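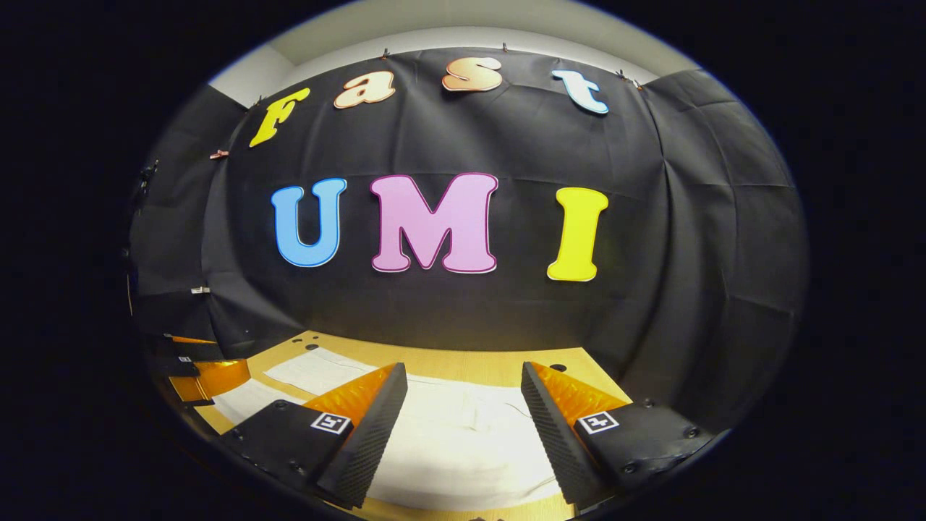 6/28/19
By Eliseo Bañuelos

I spent most of Friday evening with the Nosonau robotics club, and I have to say, I came for a ten-minute chat and stayed until they switched the lights off! The club has 13 members this year, and their summer project is teaching a machine to handle cloth (harder than it sounds, they kept telling me, and after one try I believe them). They work with hand-held grippers at a wooden table with black fabric hung behind it, and they've dressed the fabric up with big cut-out letters that say "Fast UMI" in yellow, peach, pink and blue. I want a set for my kitchen.

The plan is to collect 700 short recordings before the Doketti student contest in January. They had 126 when I visited, so there's plenty of folding left to do. Each person takes a turn, grabs the cloth, moves it, lays it down again and hands over the grippers. My own turn went badly. I got a corner on the second go and then dropped it, to loud cheering. 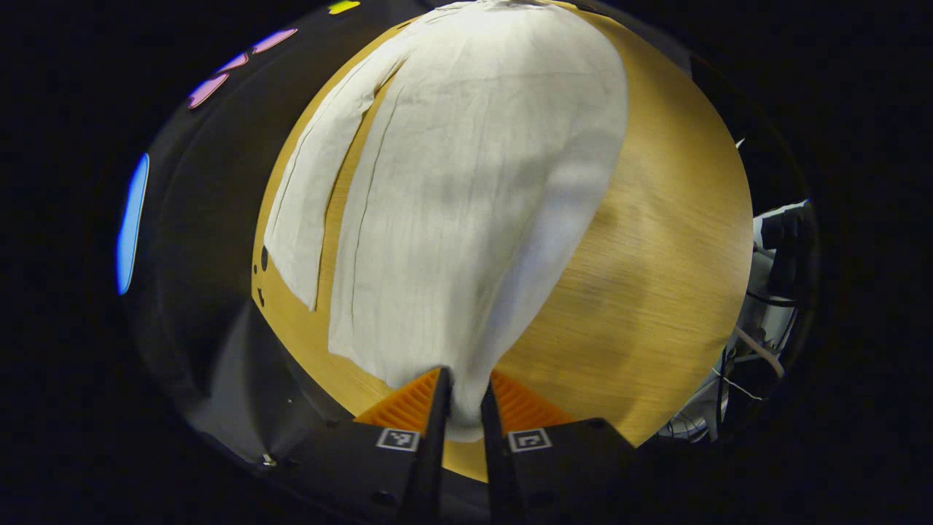 The white cloth in the gripper's hold at the club's round table.

Two teams from the club are entering, and they'll face Lozano and Bronholm in the first round. New members can still sign up, no experience needed.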